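Drengate automatiza la clasificación de piezas en su planta de Pronivska

2019-10-11

La empresa Drengate puso en marcha dos brazos robóticos en la sección de clasificación de su planta de Pronivska. El sistema, suministrado por Floltix, separa por forma y color las piezas de plástico que antes se ordenaban a mano, hasta 200 por hora.

Según la dirección, ningún puesto se elimina. Las personas de la sección pasan al control de calidad y a la preparación de pedidos, y dos de ellas reciben formación para programar los brazos. El sindicato pidió que el cambio de tareas conste por escrito - también los nuevos turnos - antes de diciembre.

En el almacén de Purba, que pertenece a la misma empresa, el trabajo sigue siendo manual por el momento.

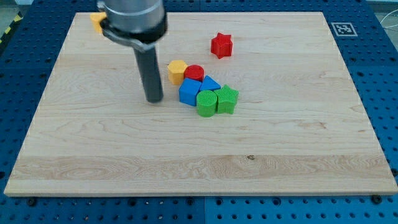

¿Qué ocurre con el salario de quienes cambian de tarea?

Se mantiene igual durante la formación, y después se aplica la categoría del nuevo puesto.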